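April, vanity cell, picking up after lunch

Okay, so the rules page. Thierry Perrin asked me to stop keeping it in my head and write it down before the Grolley people start using the cell, which is fair! I got as far as the approach heights this morning and then spent way too long arguing with Reinaldo about whether bottles count as obstacles or as "work." We settled on this: anything on the counter you aren't told to pick up is an obstacle, full stop, and it goes in the layout sheet before the arm gets enabled.

Other thing we agreed on – two people sign the layout sheet, the one who set the counter and the one who is going to run it. Same person twice doesn't count (I have done this, I know).
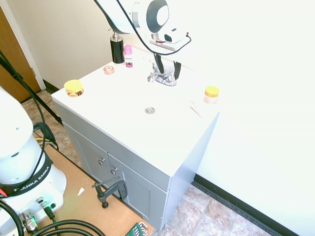
Counter layout with the gripper parked over the faucet, bottles at the back left.

Parking over the faucet is the bit I want to change. The levers are the easiest thing on that counter to snag, and the Lukance checklist we borrowed from just says "park clear of fixtures" without giving a height. I'd like a taught park pose with a name, so people quit jogging there by eye. Reinaldo wants it off to the side, I want it straight up. To be decided.

Cable loop at the wrist: check it by hand through the full wrist turn, with the arm stopped, every time the gripper comes off and goes back on. Going in as a must.

Clamps get a tug before first enable. Hex keys stay in their holder, and go back in it before anyone hits enable.

Still open: speed cap for new operators, and who owns the sheet once Delaunay takes over evenings. Ask Thierry.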